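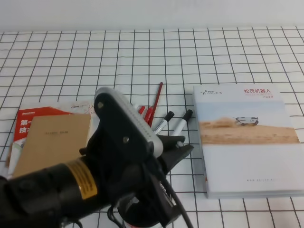 4. Preparing the table before you cut

By Rekdale Pattern Help, Jan 4, 2025

This section is for users who have already printed the Karaki skirt pattern and taped the pages together. If your pages are still loose, please go back to section 3.

A white table with a printed grid is the easiest surface for this work. A plain table is also possible, but then you must measure each side with a ruler.

4.1 Wipe the table with a dry cloth. Small threads under the paper can move the line.

4.2 Lay the pattern with the printed side up. Put the long edge exactly on one line of the grid.

4.3 Check the test square on page 2. If it is too small, your printer has changed the scale. Print again at 100 percent.

Note: It is not enough to check one side of the square. Some printers stretch the paper in one direction only.

4.4 Put one weight in each corner and one in the middle. Do not use pins on the tabletop.

4.5 Mark the notches with a pen which washes out. Test the pen first on a small piece of the same fabric – dark wool and silk can keep the ink.

CAUTION: Do not iron over pen marks before you have washed them out. The heat can make them permanent.

4.6 Fold the fabric with the right sides together and slide it under the paper. The fold must lie on the same grid line as in step 4.2.

4.7 Leave a seam allowance of 14 mm on all sides except the fold. The waistband piece, number 522, already includes it.

4.8 Cut with long, slow movements. Walk to the other side of the table when you need to, and let the fabric stay where it is.

Note: For stretch fabric, let the cloth rest flat on the table overnight before step 4.6. The Bellov lining does not need this.

When all pieces are cut, keep the paper on them until you start to sew. Continue with section 5, Darts and side seams.

Contact: Rekdale Pattern Help | © 2025 Rekdale | Back to top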